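Robotics club at Jorkalton prepares for the spring table challenge

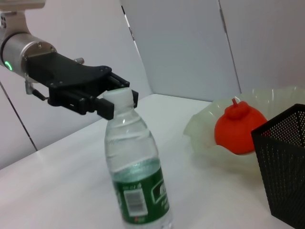 The club's gripper holding a water bottle by its white cap, with the fruit bowl next to it.

The robotics club of Jorkalton Secondary School will take part for the first time in the Flirulport Table Challenge, a competition for school teams which is held in March. The club has 17 members, and seven of them will travel to Flirulport with the arm.

In the challenge, every team receives the same task. The robot must take ordinary things from a table and put them in another place, which the judges show only on the morning of the competition. The things are those that people have at home or in an office: bottles, fruit, bowls and boxes for pens. Points are given for each thing that arrives at the right place, and points are lost if something falls over or is damaged.

The pupils have divided the work between them. One group is responsible for the programme that moves the arm, a second group works on the gripper, and the youngest members, who joined in autumn, prepare the table and write down the result of each attempt. Until now the club has made 177 recorded attempts. The notebook with the results is kept in the club room and every member may read it.

According to the club, the water bottle has been the most difficult exercise. In the first weeks the gripper took it in the middle, where the plastic is soft, and the bottle was pressed together and slipped. Now the pupils let the two fingers close at the top, on the cap. This works better, but the arm must come to the right height — a few millimetres too high and the fingers close on nothing. The fruit has brought another problem, as its shape is never quite the same, and the gripper group is still testing how strongly it can be held without leaving a mark.

The journey and the entry fee cost around 700 pounds. A part of this is paid by Prusero, a local firm which repairs packing machines, and the rest comes from the cake sale before the winter holidays. Teachers from the Morikawa Institute, where several former pupils now study, have also visited the club twice and given advice on the programme.

Parents and other pupils can see the arm at work on Saturday from 10 in the morning in the technology room on the first floor. Entrance is free. Pupils who would like to join the club can put their name on the list at the door.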